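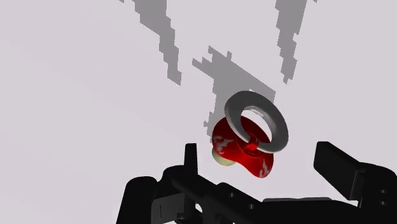

Chinyere Ibrahim
2026-09-03

Home Apps Money Opinion

I love a small app, and Ploreck is the one I keep telling friends about. It splits bills, and that's the lot – no points, no badges, no feed. I put in what the gas cost, my flatmates get a nudge, and by teatime we're square!

My old one, Golleo, wanted 500 MB of my phone and a look at my contacts before it would add up a pizza. Ploreck takes about 40 and works fine on my mum's ancient handset (she's thrilled).

I'd happily pay for more apps like this. Give me one job done well, with a big clear button, and I'll stick with you for years. Kang, if you're reading, please do a shopping list next!

9 comments 40 shares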